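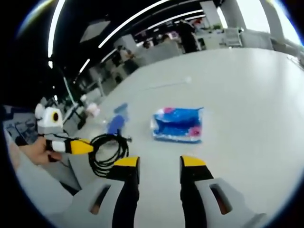
Zivetti Folding Stool, 14 inch

I've been selling camp seats for 20 years and this is the one I take fishing myself. It weighs 3 pounds, folds flat, and holds up to 250 pounds. The canvas seat comes off for washing - cold water, no dryer, please! My first one went through the dryer and came out sized for a cat.

Colors are olive, rust and navy. Olive is sold out until September (sorry, I know, everybody wants olive).

The feet are wide enough that you won't sink into sand, though soft mud is another story. If you fish from mud, get the Kelemen foot caps too. They push on by hand and they fit all four legs.

Orders in by noon Friday go out the same day from our Nembridge shop. Spare seats are in stock. Questions? Write to me, Yolotzin Arriaga, and I'll get back to you that evening.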